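The soup lady of Kovstead does not want her name in this

She told me so before I had my coat off. "Call me the soup lady, everyone else does," she said, and then she put a bowl in front of me, so I wasn't about to argue.

I'd driven up to Kovstead on a Tuesday with a list of questions about running a lunch counter in a town of 900 people. I got to maybe four of them. She talks the way she cooks, with a lot going at once, and every few minutes she'd get up in the middle of a sentence to taste something and come back on a different subject.

The counter has 26 seats and one menu board. There are two soups a day, bread from the Mbwambo bakery across the street, and pie if she feels like it. She opens at eleven and closes when the pots are empty. On the day I visited that was ten past one, and a man in work boots stood at the door looking truly heartbroken.

"He knows," she said. "He's been coming for years and he knows. Come at noon!"

She didn't grow up cooking. Her mother worked nights in Cloltberg and dinner was whatever had been left on a plate under foil. "I ate reheated food until I moved out, and I never felt sorry for myself about it. My mother made a pot roast on Sunday and we ate that thing until Thursday. It got better. Wednesday was the best day for it."

That's more or less where her whole approach comes from. Nearly all her soups are made the day before and sit overnight in the walk-in. She won't serve a bean soup the day it's made (she was pretty fierce about this), and she thinks most people at home give up on leftovers too early because they heat them badly.

I confessed that I'm one of those people. I put the plate in, press the button for three minutes and then eat something that's lava at the edges and a snowball in the middle. She closed her eyes for a second.

"Half power," she said. "Twice as long. Put a spoonful of water on the rice and a cover over the plate. And leave a hole in the middle of the food, like a doughnut. Then let it sit in there a minute after it beeps. You have a minute."

I've been doing the doughnut thing ever since, and my Thursday lasagna is a different animal.

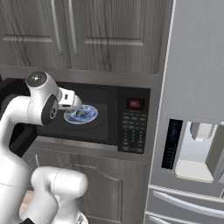
On the money side

I asked if the counter pays for itself, and she laughed long enough that I started laughing too. It does now. The first winter it didn't, and she cleaned offices in the evenings to cover the rent. What turned it around was freezing quarts and selling them out of a chest freezer by the door. In a good week she sells 91 of those, and in January she once sold 200 in a week when the road to Cloltberg was closed.

"People panic-bought my split pea," she said. "I've never been so proud."

She's been asked to expand. A grocery called Cekar wanted to carry the frozen quarts, and she went as far as a meeting with them before saying no. They wanted a longer shelf life and a thicker chowder. "I went home and tried it their way, I really did. It stood up on the spoon by itself. I fed it to my brother and he asked me what I was mad about."

On getting tired

She's 61 and her shoulders hurt. She closes for all of August and doesn't cook for the entire month – sandwiches, cereal, corn if somebody else boils it. I asked what she'd do if she had to stop for good, and she got up to check a pot and was gone for a while.

"I'd still make the stock," she said when she sat down again. "I like how the house smells."

Then she asked if I wanted a quart of the barley to take home. I took two, and the lid on one of them leaked all over my back seat.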